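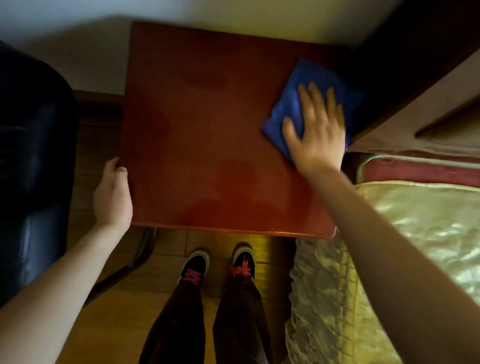
A varnished wooden tabletop gets a going-over with a blue microfibre cloth.

Zistamgate opens its doors to second-hand furniture lovers with new Hostitz shop

ZISTAMGATE, 5/16/18 – Hostitz, the furniture reuse charity that has been finding new homes for old tables, chairs and chests of drawers since it began in a borrowed garage, is delighted to announce that its new shop and workshop in Zistamgate is now open to the public, and everybody who likes a good rummage is very warmly invited to come along.

The new premises take up two floors of the old Tomoana seed warehouse, a building many local people will remember from the days when you could buy your broad beans by the scoop. The ground floor is given over to the shop, with dining furniture at the front and bedroom furniture towards the back, and upstairs there is a bright workshop where pieces are mended, cleaned and polished before they go on sale. We have kept the old loading hoist, which is no longer in use but is much too handsome to take down, and the long counter has been sanded and put back where it always stood.

In the past year Hostitz passed on 1,414 pieces of furniture, all of them given by households in and near the town. Many went to families setting up home for the first time, often on a very small budget, and it has been a real pleasure to hear how a sturdy kitchen table or a decent wardrobe has settled in. Our old shop had become so full that customers were having to turn sideways to reach the bookcases (and we did lose a standard lamp or two that way), so the extra room is going to make a great deal of difference.

Alongside the shop we will be running three evening classes for anyone who would like to look after their own furniture a little better. The first covers everyday care of varnished and waxed wood, the second is on loose joints and wobbly legs, and the third is a gentle introduction to reupholstering a drop-in seat. You don't need any experience at all, and tools and tea are included in the price. Classes will run until December, with a break over the summer holidays, and places can be booked at the shop counter.

We are also very pleased to be working with Wurska, the household repair network, whose members will be on hand upstairs for two afternoons each month. Do bring along a chair, a stool or a small table that has seen better days and they will gladly talk you through what can be done with it. Larger pieces are best discussed beforehand, as the stairs are rather steep, and a photograph is usually enough to start with.

Donations of clean, usable furniture are always welcome. Sofas and armchairs must still have their fire safety labels attached, and we are sorry to say that we can't take mattresses or fitted kitchen units. Collection is free within Zistamgate and can be arranged by telephone or in person.

Hostitz would like to thank all its donors and customers for their patience during the move, which took a good deal longer than we had hoped and involved a very large number of blankets.

ENDS

Notes to editors

Hostitz is a registered charity which collects, repairs and sells second-hand household furniture. All money raised in the shop goes towards its work with local families.

Members of the press are welcome to visit the shop and workshop by arrangement with the Hostitz press desk.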